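Household manipulation: where are we, really?
Forum index > Automation > Domestic

kestrel_9
Posted 2024-01-17
My shop floor runs two Stovari arms for bin picking. Rigid parts, matte finish, fixed lighting, and the fault rate is tolerable. My sister asked whether one could put the groceries away at her place. I said no. Discuss.

Theda Voß
Depends on the groceries. Boxes and tins, yes. We ran 173 picks on cartons at Peltumstead and dropped one. Film packaging is a separate problem. The outline changes when you touch it and the depth sensor gets nonsense off the gloss.

lowgear
Film is solved. Suction cup, low flow, done.

Theda Voß
Suction on a crimped wrapper with air in it leaks at every crease. Try it on something like this and report back.
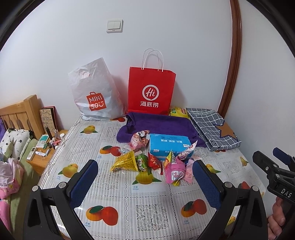

Snack packets, folded towel and shopping bags on a printed cloth, two-finger grippers.

kestrel_9
The cloth would bother me more than the packets. Mangoes printed all over it, in much the same yellows as a couple of the wrappers. Our segmentation would try to pick the tablecloth.

lowgear
Then use depth and ignore colour.

kestrel_9
A flat wrapper is a few millimetres high. That's inside our noise at 1000 mm standoff.

tan_bench
Fingers with ribbed pads can manage the small packets if you come in from the side. Pushing one against its neighbour first helps. I'd leave the towel until last. Lifting a folded towel and keeping the fold is still poor on our Lovel cell, 91 good out of 173 tries in February, and those were all the same towel.

lowgear
So a bit over half. A toddler does worse.

tan_bench
A toddler doesn't need a service contract.

Theda Voß
Cycle time is the other thing. A person clears that table in a minute or two. Budget around 101 seconds for the arm to do the first few items, then add retries.

kestrel_9
I'll tell her no again.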